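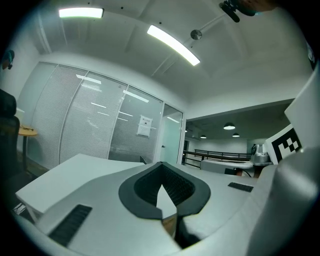 La bibliothèque associative Kurian rouvrira en février, après 15 semaines de fermeture, et le quartier de Nendside s'en réjouit déjà ! Les 2 000 ouvrages reprennent peu à peu leur place, et les lecteurs retrouveront l'heure du conte (toujours à 17 heures, avec le goûter). Sous un plafond blanc, comme dans ces bureaux, les voix portent loin, et l'on a donc prévu des tapis bien épais pour les petits.
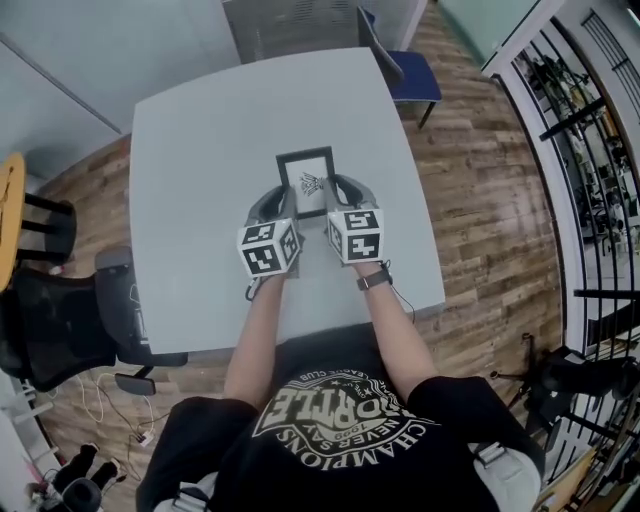
Shobha Kaimal aimerait, elle, que l'on garde une soirée pour les romans policiers, qu'elle emprunte par piles entières. L'inscription reste à 5 euros par famille.

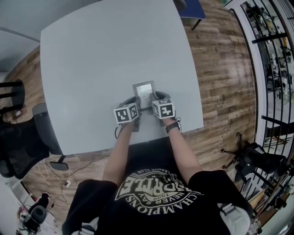

Les deux avant-bras sur la table, montre ou bracelet noir au poignet.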